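Buy the hands first

Ask for a robot budget and everyone pictures the arm. I'd put the first money into hand-held grippers, and I'd do it gladly! A pair goes to work on day one, at an ordinary table, with ordinary clutter on it.

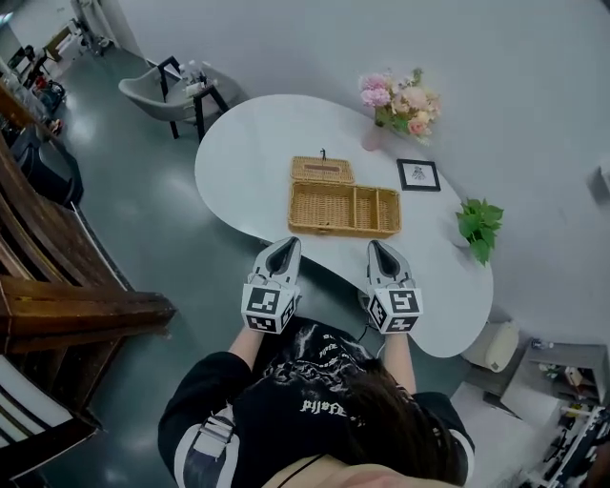 Mertens wrote back that cheap kit only puts off the big bill, and that an arm bought in February would at least be earning its keep by now.

Fair, but our plan at Prarnudstead set aside 2,978 pounds for the first round, and no arm worth having costs that. What it does cover is grippers, spare pads, cables and about 10 days of people's time (the line everybody forgets, and the best value of the lot).
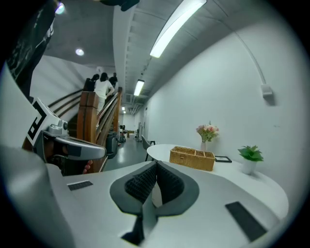 I'd also keep 421 back for breakages. Small parts wear out, and a spare in the drawer beats a fortnight's wait. Then price the arm next year, once you know which jobs you want it for.

Related
Kenon: lease or buy?
Umevdale's 5-year equipment plan
What spares really cost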